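Gila Two-Hander: a data card, sort of

README for the shared-carry part of the Gila chores collection
Maintained by me (Clodagh Buckley), with a lot of help from Femi Wike and Mayuree Kaewkla

Hi! If you landed in this folder looking for the laundry folding stuff, that's in the Uvosgate folder next door and Femi looks after it. This one is all about moving furniture with a person on one end and a humanoid on the other. Mostly tables. We do have a bench in there too, and one very heavy shelf that I regret.

Why I bothered

My sister moved apartments last November and I spent a whole Wednesday walking backward down hallways holding the wrong end of things. Every time I tell people what I work on, they ask if the robot can help them move yet. So I wanted a pile of recordings that would let me answer with something better than a shrug. My short answer for now is "kind of, if you're patient and the table is light." The longer answer is the rest of this file.

I know carrying a table sounds easy next to, say, loading a dishwasher. It's one object and two edges! But the robot has to go along with somebody else's idea of where the table is headed, and people are terrible at announcing that. We slow down, we shift our grip, we look at the door and assume the other person noticed. I do it constantly and I wrote the instructions.

What's in here

There are 74 episodes, and 60 of them were kept for training. The other 14 are in a folder called held_out, so please leave them out of your training runs (I will find out, because your scores will look amazing). Each episode lasts up to 40 seconds, counting from the moment both ends have hold of the object until somebody lets go or calls stop.

In every episode folder you get:

video — one fixed view of the room
joints.csv — arm and leg positions from the robot side
wrists.csv — force readings at both robot wrists
notes.txt — whatever the person carrying felt like writing down afterward

Read the notes. I mean it. They're messy and half of them are complaints, but Mayuree's are the best thing in the whole collection. She writes down when she felt the table tug, and you can line that up with the wrist readings and see the tug sitting right there in the numbers.

How a run goes

The person takes one short edge and the robot takes the far one, a hand at each corner. The person says "ready," waits, and then lifts. The person always leads. We tried letting the robot lead for an afternoon and got nothing I'd want to share, so those runs aren't included.

There are four tasks: lift and hold, lift and walk straight, lift and turn, and set down. Turns are the hard ones. Set downs are a close second, mainly because the robot likes to lower its end at its own pace and the person ends up crouching there, waiting. My knees have opinions about this.

The person is free to use one hand or two. Ifor Prothero (tall, strong, bit of a show-off) does nearly everything one-handed, and I left it that way, since that's how people carry a light table at home.

So can it do the chore?

For lift and hold, yes, I'd say so. I'd let it hold the other end while I went hunting for the missing screw. Walking straight is fine too if you go slower than you want to. Out of the held-out runs the Phelan controller got through the straight ones without much fuss and then fell to pieces on turns, usually by stepping too late and letting the table swing.

I'm not putting a success rate in this file. We changed what counted as a good turn halfway through, and I don't trust the early labels enough to average them with the late ones. Noreen Ó Riain is relabeling 34 episodes as I write this, and once she's done I'll post a proper table. Pun not intended but I'm keeping it.

Would I let it help with my sister's next move? No. Stairs are a whole other project and we haven't touched them. Doorways either. And a real move has a dog in it, and boxes, and somebody shouting from the truck.

Known problems

The wrist readings drift. If you use them, zero them on the first half second of each episode. There's a script for that, zero_wrists.py, and it works if you run it from the top folder and not from inside an episode.

A few of the early notes.txt files say "left" and mean the person's left, and the rest mean the robot's left. I fixed the ones I spotted. I surely missed some.

The floor is the same floor every time. Anything you train on this will believe the whole world is flat and has wood-look planks. Please try it on carpet and tell me what happens, I'd love to know!

The shelf episodes are marked heavy in the index. Skip them unless heavy things are your interest. The lifts are slow and the people look unhappy.

Using it

Fine for research, class projects, tinkering at home. Say where you got it. If you want to use it in something you're selling, write to Jistel first and they'll sort you out. If you find a broken file, send me the episode name and what you saw, and I'll get to it eventually — quicker if you've already fixed it.

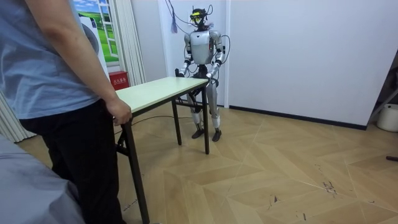
Next on my list is chairs. They're lighter, but they have backs and arms and nobody agrees where to grab one, so I'm expecting a lot of cranky notes. Mayuree wants to start with stools and work up. If you have a strong feeling about which chair we should do first, my inbox is open.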